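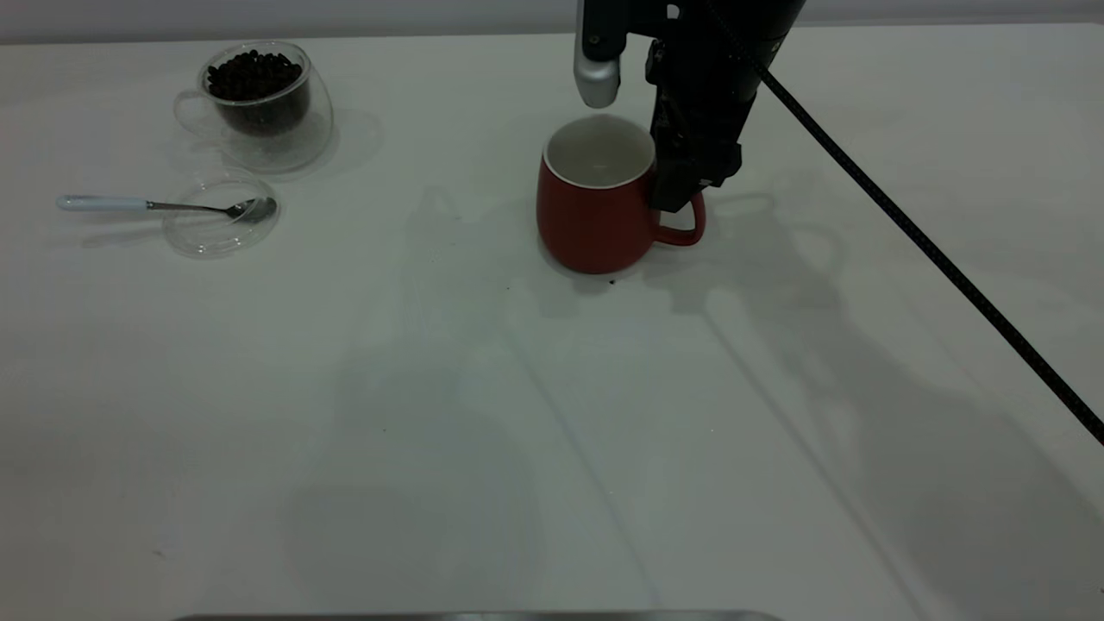

Red mug on the white table, September

September, 4.30 pm. Transfer notebook, reel 2068

Back on the Lorton cast tape, the one with the whole second half of the show on a single reel. It's been on my mind all week and I was dying to get it on the machine (yes, I know, there's a queue). Leader tape had let go at the head end so I made a new splice, spooled through by hand to the first number and had a listen at low level before touching anything else.

Sound is lovely! Strings a bit thin, but the chorus has real weight to it, and you can hear the stage boards creak in the quiet bit before the finale. I'd forgotten how good that company was. There's hum all the way through, strongest at 100 Hz with a smaller lump at 200, and it doesn't move when I swap the playback leads, so I'm calling it part of the recording. Don't filter it yet, whoever picks this up after me. I want a flat copy first and we can argue afterwards.

Speed is the real headache. The overture comes out nearly a semitone sharp against the printed score, then by track 7 (the duet on the ferry) it has sagged back to where it ought to be. My first thought was our machine, so I ran the Morkine test tape and that was steady as a rock from end to end. So either the original recorder was dragging as the reel filled up, or someone has joined two different nights together. There's a join just before the duet that I don't like the look of — very neat, but the applause changes shape across it.

Tried lining the duet up against our copy of the Pultitz broadcast. Same tempo, same singers by the sound of it, different cough.

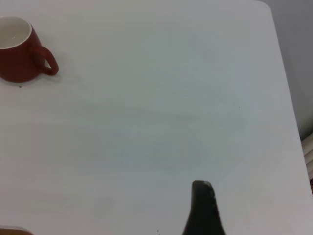
Olivares wrote back at teatime to say they never had the master in one piece, only a safety copy made up from two evenings, and would we please leave the applause alone, as the join was in the version everyone bought. Fair enough. That settles the two nights question, though it doesn't tell me which one was running fast.

To do: flat copy of the whole reel, both directions checked for print-through. Pitch correction on the overture only, saved as a separate file. Ask Olivares if the box had a running order in it. Clean the heads again, they're brown already — and get more splicing tape, I've used the last of the roll.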